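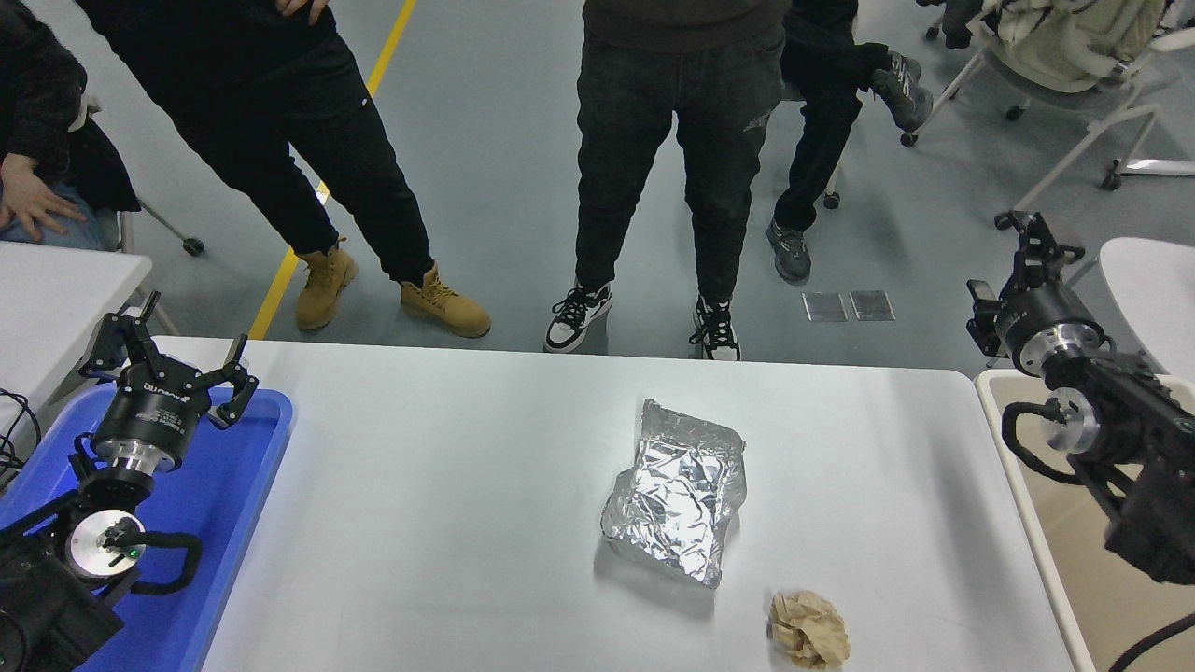 Salleck Three-Finger Gripper, bare wrist mount

Vernton lists this as a drop-in hand for "any everyday object." We sell it, and we'd still read that line with care. Rigid boxes and bottles are easy for most grippers. Crinkled foil and balled-up paper are a better test, and the Salleck brochure has neither.

What we can stand behind: the fingers open wide, the mounting pattern matches the Olomar flange, and the controller takes commands at 200 Hz. The brochure claims 500 — we have not seen it hold that on a two-arm setup.

Grip force is adjustable in 21 steps. Glenys Bevan in our test shop thinks the bottom four feel the same, and the maker hasn't sent numbers that say otherwise. If you handle thin packaging, ask for a loaner before you order a pair.

Part no. 2568. Cable and flange adapter sold separately. Left and right arms use the same part.

Questions go to Meirion Trevor at the parts desk.

3 shares | 2 comments

© Probert Automation Supply | Contact us | Back to top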